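Mobile Communication Services, Unit 6
Handout: Identity and contact discovery in messaging apps

Please read this handout before the practical hour. It continues from Unit 5, where we looked at how a short message travels in the mobile network. From now on we are mostly above the network, in the application, and the question is a simple one: when I open a new messaging app, how does it know which of my contacts are already there?

6.1 What is the identifier?

Each service must give its users a name by which others can reach them. In practice we meet two main kinds. In the first, the user chooses a name, or the service gives one. In the second, the telephone number itself is the name. Email addresses are also used, but less often on the phone.

The telephone number has a clear advantage. The user already has it, and the friends of the user have it too, stored in the address book. There is no need to search and no need to ask. The disadvantage is that a number belongs to the operator's contract and can be given to another person later. A service which treats the number as the person will sooner or later deliver messages to a stranger.

In the course we use an invented-name service and a number service side by side. Plullance works with chosen names, and Ninard works with numbers. Both are installed on the laboratory phones.

6.2 Verification

Before Ninard accepts a number, it sends a code of 6 digits by short message. The user types the code, or the app reads it if the permission is given. Notice what is proved by this: that somebody can read messages on this number at this moment. It does not prove who the person is, and it says nothing about next year. 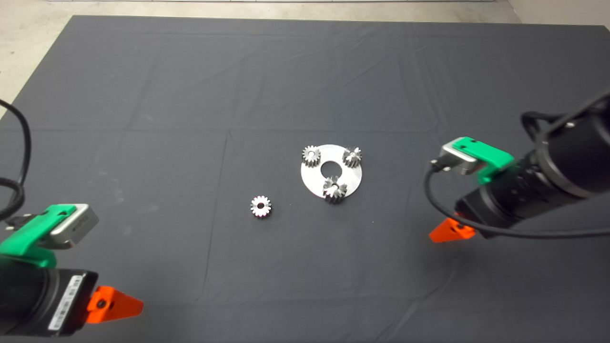 Fig. 6.1. Circular metal plate with three small spur gears, on dark cloth.

6.3 Contact discovery

After verification the app wishes to compare the address book with the list of registered users. The easiest method is to upload all numbers. The server then answers with those it knows. This is fast, but the server also learns the numbers of people who never agreed to anything.

A common improvement is to send hashes of the numbers. Students often believe that this solves the problem, so please do exercise 2 carefully. The set of possible telephone numbers is small for a modern computer, and one can calculate the hash of every number in a country and keep the table. The hash hides very little here. Adding one fixed salt for all users does not help much either, as the table has only to be calculated again.

Better methods exist — for example private set intersection — but they cost more in calculation and in data, and on an old phone the waiting time can be felt. We return to them in Unit 8.
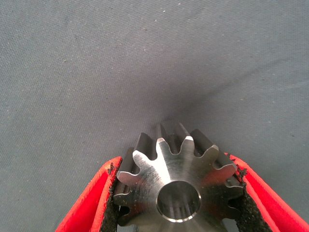 There is also the question of how often the comparison is made. If it is done only once, new users are not found. If it is done each hour, the battery suffers and the server must limit the requests. Most apps send only the changes in the address book and repeat the full comparison from time to time. A limit on requests is needed in any case, otherwise an attacker can walk through all numbers and collect who is registered.

6.4 Exercises

1. On the laboratory phone, install the test address book of 278 entries. Record the traffic during the first start of Ninard and again after you change 2 entries. Compare the sizes.

2. Write a short program which calculates hashes for all numbers with one given prefix. Measure the time and estimate the time for the full numbering plan.

3. Correia is the test server in our laboratory network. It has no limit on requests. Propose one, and explain what a normal user would notice.

4. A user changes the number but keeps the phone. Describe what should happen in Plullance and in Ninard. Which messages may be lost?

Exercises 1 and 2 are to be handed in through Prornumitz by August 8, 2025. Late work is accepted only if you write to me before this date. Exercises 3 and 4 will be discussed in class, and short notes are enough.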